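Do., 25. Dezember
Werkstattbuch Trokalus, Eintrag Phan

Langer Tisch, Zwischenstand. Arbeitsplatte liegt weiter flach auf dem weißen Tisch, nicht verschraubt. Gewicht der Platte 2.715 g, gewogen vor dem Auflegen. Zweite Wägung nach Beschnitt 2.630 g. Differenz ist Verschnitt, passt zum abgesägten Streifen.

Rechtes Ende der Platte kommt hoch. Im September war die Kante noch plan. Vermutung: einseitige Feuchte, die Rückseite ist unbehandelt. Nachmessen mit Haarlineal steht aus. Luftfeuchte im Raum heute früh 63 %, Hygrometer an der Tür abgelesen. Beschweren bringt vorerst nichts, erst Rückseite grundieren (Suteleo, farblos, zwei Gänge, Zwischenschliff Korn 240), dann wenden und über Nacht liegen lassen.

Zeitungspapier bleibt als Unterlage. Keine Flüssigkeiten direkt auf die Platte. Wasserflasche nur auf dem roten Untersetzer, gilt auch für Tassen und Becher. Ein Ring vom letzten Mal ließ sich nur mit Schleifen entfernen.

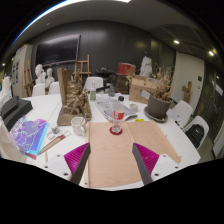

Goldfarbene Skulptur: bleibt auf ihrem Holzsockel und wird beim Umräumen nur am Sockel angefasst. Die raue Oberfläche gibt an den Graten nach. Triệu will die Fassung nachsehen, bevor das Stück zu Pekine geht. Bis dahin nicht abstauben, auch nicht mit dem Pinsel. Abstand zur Grundierung beachten, wegen Spritzern.

Bedruckte Bögen (violett/cyan): liegen noch offen links auf dem Tisch und fächern auf. Sollen in die Mappe, Format vorher prüfen. Den Holzstab mit der roten Spitze nicht als Beschwerer benutzen, er drückt sich im Papier ab. Probebogen 16 hat so eine Druckstelle und ist aussortiert.

Topfpflanze rechts: Zweige trocken und brüchig. Beim Wenden der Platte im Weg, vorher auf die Fensterbank stellen, Untersetzer mitnehmen. Ob sich Gießen noch lohnt, soll jemand mit mehr Ahnung entscheiden.

Offen:
Rückseite grundieren
Wölbung rechts messen, Wert hier nachtragen
Bögen einsortieren
Gläser und Tassen in die Küche
Hygrometer näher an den Tisch hängen

Định Phan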